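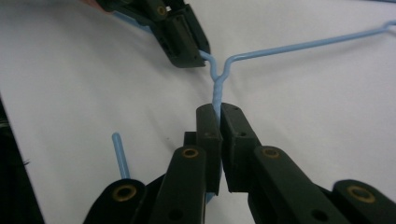

I own one good winter coat, and for the past three weeks it has belonged to the dry cleaner on Kerr Street. I visit it sometimes. It hangs near the back with a paper tag stapled to the collar, and the man at the counter says it will be ready tomorrow, in the tone my dentist uses for "a little pressure."

It went in because of soup. I won't go into the soup.

I moved to this neighborhood in March with a couch, too many books, and a belief that errands would be easier in a smaller town. Back in the city I used a place called Endetti, which had an app. The app told you when your shirts were received, inspected, pressed and resting. I never once wanted to know that my shirts were resting, but I miss it now. Paltik Cleaners has a telephone, and it rings in the shop while the man stands beside it looking at you.

The ticket is number 710. I keep it in my wallet where the library card used to be. On my second visit he asked if I still had it, and when I held it up he seemed disappointed.

My neighbor Naveen Tripathi has been taking his clothes there for 31 years and thinks I am being dramatic. His advice was to bring in something else. "You have to give him a reason to go back there," he said. So I brought in a pair of gray pants that had nothing wrong with them. Those were ready the next morning. They have a crease down the front now that could open mail. The coat stayed where it was.

Meanwhile it has been cold, and I have been getting by on a rain jacket over a sweater over another sweater. I can't put my arms all the way down. A woman at the bus stop asked me if I was with the ski patrol.

I did look into buying a second coat. The only clothing store left downtown is Vindum, where the cheapest one had a hood trimmed in something orange and the salesperson told me it was "very forgiving." I don't know what she thought I'd done. I bought gloves and left.

What gets me is that I like the man. He knows everybody's name but mine, he gives dog biscuits to dogs and also to one toddler, and his price list still has a line for spats. The coat is going to cost me $50, which seems fair for cleaning and pretty cheap for storage. I went by again at five this afternoon and he waved through the window before I got the door open. Tomorrow, he said.

I asked if I could at least get the scarf that was in the sleeve. He said what scarf.

Search this blog... Go

3 comments | Share this post

Contact | Copyright, all posts and complaints mine | Back to top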